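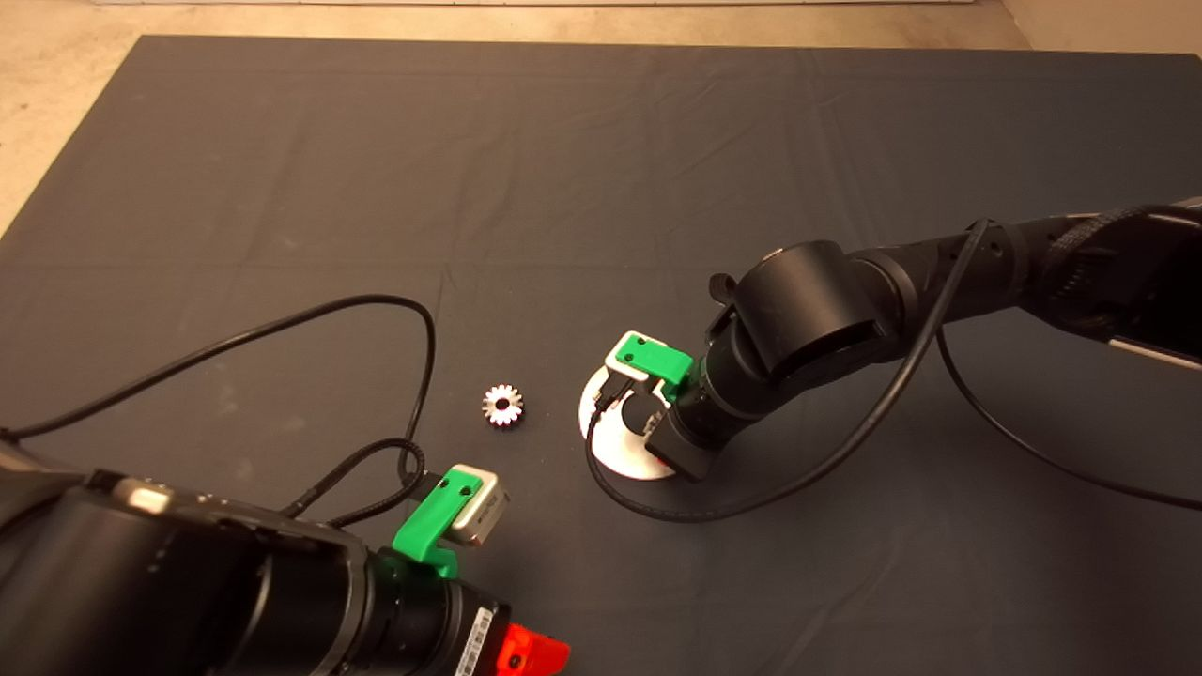 Small metal gear on the grey mat

Stripped gear in a garage door opener – fix or replace?
Posted January 24, 2021

The opener hums, thinks about it, and stays put. Quote for a new one is $177 plus labour. Is a gear swap realistic for someone with my talents?

Morenike Onuoha
Yes. Unplug it, lock the door down, count the teeth on the old gear before you order. Mine took an afternoon and most of my good humour. Grease it this time.

sandwood40
just lift the door by hand mate

Drovermont
Check the colour of the old grease too – grey means metal in it.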